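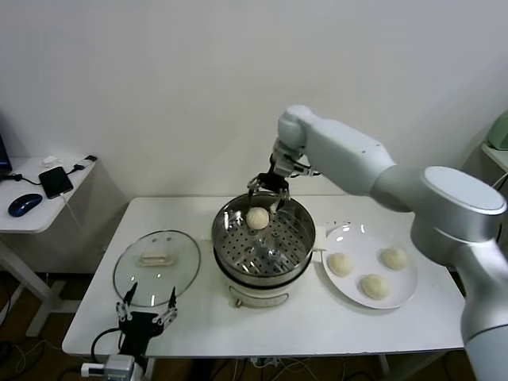

Clidier reserva verba para segunda estação de braços robóticos

5 dez. 2022

A Clidier, fabricante de refeições prontas, aprovou a compra de uma segunda estação robótica de dois braços para a sua cozinha de testes. A encomenda entra no orçamento do próximo ano e será feita à Skamoris, fornecedora do equipamento já instalado.

A primeira estação trabalha desde outubro com tarefas de bancada, entre elas a passagem de pãezinhos cozidos no vapor entre a panela e o prato. A empresa quer usar a segunda para tarefas com embalagens, que hoje disputam horário com as de cozinha.

O plano prevê ainda 815 euros para garras de reposição e 400 euros para cabos e calhas. A formação dos operadores, orçada em 3726 euros, fica numa rubrica à parte e só será paga depois da entrega. O preço dos braços não foi divulgado.

A Clidier pediu propostas também à Katayama, que oferecia aluguer mensal com manutenção incluída. A opção pela compra deveu-se ao prazo de utilização previsto e à possibilidade de partilhar peças entre as duas estações.

O software de controlo continuará a ser o da Sonano, cuja licença cobre até 2 postos. Uma terceira estação obrigaria a renegociar o contrato e não consta do orçamento. A data de entrega será fixada com o fornecedor após a assinatura da encomenda.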